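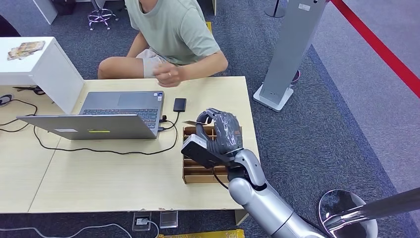 Teaching a filing task by remote control: getting from first attempts to usable demonstrations

If you have already worked through the page on setting up the hand and glove, you are probably itching to make the robot do something, and I don't blame you! Filing small flat things into a cardboard organizer is the task I give everyone who is new to teleoperation. It looks like nothing at all. Then you try it, and you find out how much your own fingers have been doing for you all these years without being asked.

I wrote the first version of this page for people joining us on the Skulitz project, and it has grown a good deal since then (Nobuhle Ngcobo has rewritten the section on pacing twice, and both times she was right).

What you need

An arm with a multi-fingered hand, a glove or other controller to drive it, and a laptop running your recording software. We use Plarico for recording, but anything that saves joint positions and camera video on the same clock will do. You also need a divided organizer with narrow compartments, the plain brown cardboard sort, and a handful of flat objects: cards, a phone-sized gadget, whatever you have in a drawer.

Set up the table

Put the organizer near one edge of the table, on the same side as the arm, so the hand can come in over the top of it. Put the laptop well away from that side. The person at the laptop starts and stops the recordings and should be able to look up at the hand without leaning.

Now take a slow trip through the whole reach of the arm with nothing in the hand, and watch the cables the entire way. The one at the wrist is the one that catches. If it brushes the organizer on the way down, reroute it now, while you are fresh and patient, and then take the trip again.

Choose your grip before you record

Spend a good while just picking things up. With a flat device, I like the fingers along one face and the thumb along the other, with the lower end left free to go into the slot. Try it, tilt it, set it down, try again. A card is fussier. It wants the fingertips, and it will swivel if you pinch it too close to a corner.

Whatever grip you settle on, keep it for the whole batch. If you grab the device by its side in one demonstration and by its top in the next, the model gets a muddle of both, and so will you when you review the video.

Record the demonstrations

Start every run from the same resting pose. Say "go" out loud to your partner, wait for them to start the recording, and count to 3 in your head before you move. Those quiet moments at the beginning make trimming so much easier later.

Then bring the hand over the organizer, pause above the compartment you want, and tilt the object until its lower edge lines up with the opening. Lower it. Open the fingers slowly, thumb first, and lift straight up before you go anywhere sideways.

Nobuhle's advice on pacing is to move as if you were handing a full cup of coffee to somebody's grandmother. A run should take you 40 seconds or so at first. Please don't race to get it shorter!

Keep the fumbles you recover from. If the object snags on a divider and you back up, straighten it and try again, that is a lovely thing for the robot to have seen. Drop it on the floor, though, and you should stop, mark the run as failed and begin a new one.

How many is enough?

For one object and one compartment, I ask for 55 good runs. The first model we trained on Skulitz had 42, and it was fine until we nudged the organizer a little to the left, at which point it filed everything into thin air. So nudge yours now and then between runs, and turn it slightly too.

Take a break when your hand gets tired. You will see it in the recordings if you don't: the grip gets looser and the tilting gets sloppy. When you have your batch, watch a few runs from the middle of it before you export, and check that the fingers stay in view as they let go. The export settings are on the next page.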